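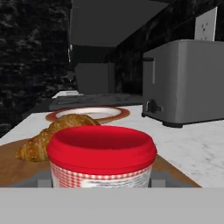

August progress report: handling rules for the kitchen tasks

Hi all, and sorry this one runs a bit long. August was the month the rulebook stopped being a pile of notes and turned into something people can work from, so there's plenty to tell!

Where the rulebook stands

Version 7 is in the shared folder. It has 8 sections now, and the one I'm happiest with is the section on lidded cups. We had been treating a paper cup like any other round object, and the Paulík reviewers (bless them) pointed out that our old wording would let a gripper close on the lid and still pass. The new rule says the fingers go to the sides of the cup body, below the rim, and the lid is never a grasp surface. I also added a line about what's next to the cup. If there's food on the same board, say a croissant right behind it, the planned path has to go up before it goes sideways. It sounds fussy, I know, but I wanted it in writing.

Checking the simulated runs

We went back over the simulated kitchen runs against the new wording, all 1543 of them. Of those, 1466 meet the rules as written. The other 77 are mostly arguments over one sentence, the one that says the gripper must be "clear of the work surface" at the moment of closing. Clear by how much? Two of us read it two different ways and we were both pretty sure of ourselves. I've rewritten it with a clearance value taken from the task sheet, and I'll rerun the leftovers with that in place before I call any of them failures.

The run sheets themselves are in much better shape. Every run now lists the objects on the counter, the gripper model and the rule version it was judged under. Older sheets skipped the rule version, which made July a real headache (I spent two whole afternoons matching things up by hand, never again).

Working with the partners

Lokness sent comments on the section about counter appliances. They want toasters and stovetops treated as hot by default, even in simulation, so that habits carry over to the real kitchens. I agree and it's going in. Dresis would like the whole thing shorter, ideally with a one-page checklist up front. Fair enough! I have a draft checklist and it's currently a page and a half, so I'm still cutting.

Money and time

We're inside the budget you approved. The review work took more hours than planned and the drafting took fewer, so it evened out. I'd like to move what's left of the travel line over to reviewer time, if that's okay with you at Sterkari. Just a yes by email is fine.

Next up

Finish the checklist, rerun the 77, and start on the section for plates and bowls. I'll send the plates draft along with the next report.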